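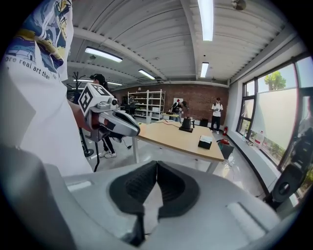
big table and coat rack, shelves are over on the left

flemley_flo
Okay so we finally got the big room set up and I need opinions! The table is a large light wood one with white metal legs and right now it sits at an angle in the middle of the floor. I love it like that (you can get at it from every side) but I'm outvoted at the moment. The black coat rack is staying, I paid for it and I'm stubborn. What would you change?

tiltora
Straighten the table! Push it parallel to the brick wall and you get a proper walkway. Angled tables eat up so much floor.

oldbrickfan
Disagree with tiltora. People walk around a table, they don't march past it. We had ours square to the wall at the Erkau space for two years and everyone banged a hip on the same corner. Leave it. I'd do something about the cable across the far end of the tabletop though, that would drive me nuts.

flemley_flo
Ha, the cable is on my list. I was thinking of one of those stick-on channels under the edge?

zulu_shelves
Stick-on ones drop off after a summer, get the screw-in kind. My question is the white metal shelves. Four tiers and you've got boxes and stuff on all of them, do you label? I'd put the heavy boxes at the bottom and move the whole unit closer to the table.

tiltora
Still say straighten it. Tape the outline on the floor first and live with it for a week, costs nothing.

flemley_flo
Fine, I'll try the tape!! No labels yet, I just remember where things are (I don't). Budget is $200 for the rest of the room and a second coat rack is already $109, so be gentle.

oldbrickfan
$109 for a coat rack?? Put hooks on a board and spend the rest on a decent rug.

zulu_shelves
No rug under a work table please. Crumbs, screws, everything ends up in it.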